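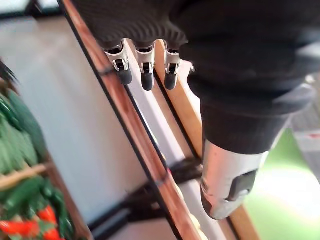 23/01/2025

Sourdough log, continued. Starter fed at 0640 with equal weights of flour and water. Kitchen colder than yesterday, and the rise was slow to match. At noon it had not doubled. By 1430 it had, and I mixed the dough then, which put the whole schedule two hours behind and meant baking after dinner again.

Flour is the last of the Rerkell bag. I had been putting off opening the new one from Andance because the protein figure on the label is lower and I would have to cut the water. Tien-fu Tsai says he runs the Andance at the same hydration and just folds it more often. His loaves are flatter than mine, so I will cut the water.

Dough: 330 g water held back to start, the rest added with the salt after a rest of 20 minutes. Folded at half-hour intervals until it stopped tearing at the corners. The third fold was the first that felt right. I skipped the last one. The surface had begun to blister and I did not want to press the gas out.

Shaped on the bare counter, no flour. It stuck once near the end and I used the scraper to free it. Seam up in the small basket. The big basket still smells of the rye I left in it over the holidays and will need another day by the window.

Oven notes. The dial remains wrong. Set to 220, the thermometer on the middle rack settled at 194 and stayed there through two cycles of the element. In July the gap was half that. I wrote to Gurker about a replacement sensor and got back a form asking for the serial number, which is on a plate at the back, which means pulling the oven out. Not done today. Turned the dial up until the thermometer read what I wanted and marked the spot with pencil.

Bake: lid on for the first half, lid off for the rest. Good color on top, pale on the side facing the door. Turned the pot late. Should turn it when the lid comes off and not wait. Bottom crust thick but not burnt. Cooling now on the rack, will cut tomorrow.

Kornél Simon called at about the time the lid came off. He wants the rye formula for his sister and could not read the copy I gave him. Read it to him over the phone. He asked whether caraway is required. It is not. He is still using the Chuang mill and reports that the fine setting drifts coarse after a few minutes of running. I suggested grinding in smaller batches and tightening the collar between them. He will try it on wheat first.

To buy: coarse salt, parchment, rice flour for the baskets. Parchment ran short again; the roll was cut too wide for the pot and I trimmed off a strip each time.

Starter fed again at 2115, smaller amount, jar moved to the shelf over the refrigerator.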